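Fullow Robotics Club: progress report to the Narard Education Fund
Prepared by Chi-keung Pan, club lead
11 May 2022

Grant spending to date is £1135, with two invoices still to come. There are 10 students on the register and we have met 106 hours of the programme so far.

1. The task

The students are working towards the Navaratnam student challenge in October. The task is called "fruit and shelf". The robot has to put fruit into a basket and then deal with the basket itself at a wire shelf unit. We split the students into two groups, one for each half of the task.

The shelf group works with both arms. Their main difficulty is bringing the hands in evenly, so that one side does not push the basket before the other gets there.

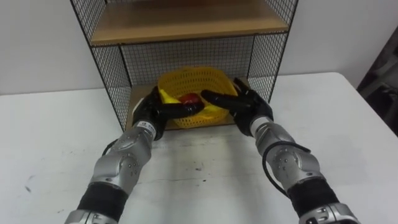 Both hands at the basket on the lower shelf, with fruit inside.

They have written their own routine for this and keep a log of each attempt. The log has been the most useful habit this year, and we plan to make it a rule for every group.

2. Fruit handling

The second group uses the right arm only. They began with the apple and banana set out beside the basket and have kept to that layout while they learn the controls.

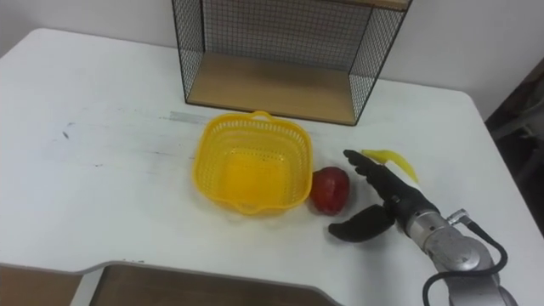

Right hand open near the apple, with the basket to its left.

The apple is the easier of the two to plan for. With the banana the students have to think about which way it lies and where the fingers should close. Two of the younger members drew up a chart of finger positions, which the whole group now uses.

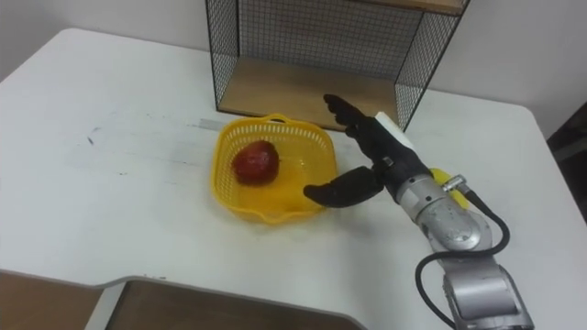 Apple in the basket, hand to the right.

Control software is Mutik, as set out in our bid. Students found the hand settings menu hard to follow at first, so we wrote a short guide in plain words.

3. Problems

Progress on the thumb has been slow. The group often sets it too wide or too low for the next move and has to start again. 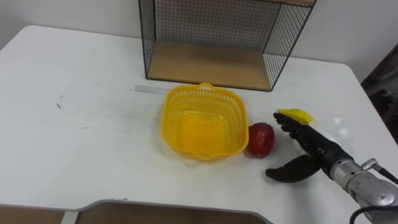

We have asked for one extra session a week until the end of term to work on this. The room is free and there is no added cost to the fund.

4. Next steps

Both groups will join their routines into one run before the summer break. The remaining money is set aside for spare cables and travel to the challenge. A full list of costs will follow once the last two invoices are in.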